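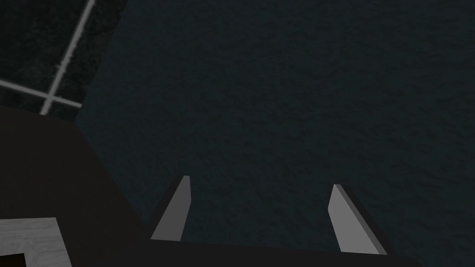

Gerklow (ride)

Gerklow is an indoor dark ride at Landry Park, a family amusement park on the shore of Lake Jirkau. It was built by the ride company Arkgate and carries guests through the rooms of a hotel that has been closed for the winter, where the furniture, the luggage and eventually the building itself begin to get restless. The ride is best known for its wonderfully odd sense of humor, its trackside organ score and a long-running fan culture that has kept close records of almost every change made to it.

Among people who collect dark rides the way others collect baseball cards, Gerklow is often called the best small haunted attraction that most park visitors have never been on. The annual opening day, 6th July, is celebrated by regulars with a first-car-of-the-morning ride and a good deal of singing in the line.

Background

Landry Park began as a picnic ground with a carousel, a boat dock and a dance hall. When the dance hall lost its crowds, the park's owners wanted an attraction that could run in the rain, because the lake weather regularly sent guests home by early afternoon. Their first plan was an indoor roller rink. Designer Colleen Sandhu, then working for Arkgate on a set of miniature railroad cars, saw the hall during a sales visit and sketched a ride layout on the back of a catering menu. The menu has survived and hangs in the park's front office.

Sandhu's pitch was simple and completely charming. The hall already looked like a hotel ballroom, so the ride would be a hotel. Guests would check in at a front desk, board a luggage cart, and be taken to the wrong room. The owners signed off on the idea within the month, and the dance floor was pulled up the following May.

The name comes from the fictional hotel in the story, the Grand Gerklow. Early sketches spell it with a double "r," and a few of the oldest souvenir pennants do too. These misspelled pennants are now the most sought-after pieces of merchandise the park has ever sold.

Ride experience

Line and boarding

Guests enter through the old dance hall doors into the lobby of the Grand Gerklow. The line winds past a wall of mail slots, a dead potted palm and a row of lobby chairs facing a fireplace. A recorded desk clerk calls out the names of guests who are late checking out. The list of names is long, very silly and packed with the kind of puns that reward people who have been stuck in line for a while.

Each luggage cart seats two riders side by side and is painted to look like brass. The carts run on a single electrified rail set into the floor, and the whole trip lasts seven minutes, which is generous for a ride of this age and size.

The hallway

The carts push through a pair of swinging doors into a long hallway with crooked wallpaper. Doors on both sides rattle as the cart passes. Sandhu angled the floor gently upward and dropped the ceiling at the far end, so the hallway seems to squeeze down on riders while the cart climbs. It is a basic stage trick, and it works beautifully every time!

The wardrobe room

The most famous scene in the ride takes place in a guest bedroom crowded with wardrobes, trunks and hat stands. As the cart turns, the wardrobes lean in one after another, and coats slip off their hangers and appear to shuffle toward the rail. The scene ends with the cart heading straight for the largest wardrobe, whose doors fly open at the last moment to let it pass through.
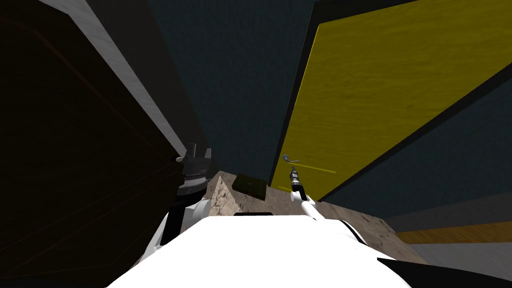 Computer rendering of a dark wooden cabinet and an open yellow wooden door, seen from above.

The kitchen and dining room

After the wardrobe the mood lightens. The kitchen is all noise, with pot lids clapping in time to the music and a stove that grumbles in a deep bass voice. The dining room beyond it holds a long table set for a banquet. Place cards on the table carry the names of people who worked on the ride, a tradition the maintenance crew has continued with every rebuild. Fans with sharp eyes like to look for the newest card, which is usually put at the far end, next to the gravy boat.

The ballroom finale

The last room makes use of the hall's original bandstand. Empty jackets play instruments while a chandelier turns slowly overhead, and the cart spins once in the middle of the floor before heading out to the lobby. The finale was built partly as a thank-you to the old dance crowd, and the tune the band plays is a waltz that used to close the evening there.

Music

The score was written by Selorm Lamptey, a church organist who had never been on a dark ride before he was hired. He spent a week riding test carts with a notebook on his knee, working out where each room's music would bleed into the next. Instead of fighting the overlap, he wrote every room in the same key and tempo, so that the hallway theme, the kitchen rhythm and the closing waltz all fit together at the doorways. Riders who pay attention can hear the waltz faintly as early as the lobby.

Lamptey recorded the parts on the dance hall's own organ before it was moved to storage. The original tapes wore out from daily use and were replaced by a digital transfer, which also brought back a short passage in the wardrobe room that had not been heard for years. Listening parties were held at the park when the restored track came on for the first time, and recordings of those evenings still get traded among fans.

Mechanical design

Arkgate built the carts and the rail, while most of the moving props were made in a workshop behind the carousel. The majority are driven by cams and cables, with a few run by compressed air. There are 200 moving props in the current version of the ride, counting each coat hanger and pot lid separately, as the maintenance log does.

The carts trigger each effect by rolling over a plate beside the rail. Timing therefore depends on the cart's speed, which in turn depends a little on the weight of the riders. A light load reaches the big wardrobe early and gets a closer call with the doors. Regulars know this very well, and smaller riders are often offered friendly advice about whom to sit with.

In normal operation the ride can carry almost 1000 guests in an afternoon. The figure drops on humid days, when the old swinging doors tend to stick and operators leave a longer gap between carts.

Refurbishments

The first major rework was led by Wing-sze Tam, who joined the park as a scenic painter and later became its head of design. Tam repainted every room under the same colored lamps used on the ride, after finding that earlier touch-ups had been done under white work lights and looked muddy in the show. She also gave the hallway its current wallpaper, a pattern of keys and keyholes in which a sleeping cat is hidden once per panel.

A later project replaced the rail and rebuilt the ballroom floor. During this work the crew found the old dance hall boards stacked under the bandstand, still in good shape. They were cut down and used for the new front desk in the lobby, so guests now check in on a piece of the original dance floor.

Not every change has been popular. A talking bellhop added to the loading area was removed after a single season. He spoke over the desk clerk, and fans of the checkout announcements were quick to complain. The bellhop now stands in the park's hat shop, switched off, and has become something of a beloved figure after all.

Fan community

Gerklow has a lively following for such a modest attraction. Much of it grew out of The Late Checkout, a live call-in web show hosted by Dalia Nasr and Aaliyah Cormier. The two hosts met in the ride's line and started the show as a way to argue about which room was best. (Nasr favors the kitchen, Cormier the hallway, and neither has given an inch.) Episodes mix park news, interviews with former operators and a chat room that runs so fast the hosts frequently give up reading it aloud.

The show's listeners also maintain a room-by-room guide to the ride, including a full transcript of the desk clerk's announcements and a list of every name known to have appeared on the banquet place cards. Park staff have used the guide to check the position of props after winter storage, and Tam has appeared on the show several times to take questions about paint colors, a subject the audience turned out to have endless energy for.

Fans have their own small customs. Riders say "wrong room" together as the cart enters the hallway, and many leave a luggage tag with a handwritten message on the rack near the exit. The tags are collected at the end of each season and strung up in the lobby when the ride reopens.

Related attractions

Arkgate used the same cart and rail system for a children's ride at Landry Park called the Jirkau Ferry, in which small boats on wheels roll past painted scenes of the lake. It shares a workshop with Gerklow, and spare parts move freely between the two. One of the ferry's lighthouse lamps was originally a lobby light from the Grand Gerklow, and the hotel's crest can still be seen on its base.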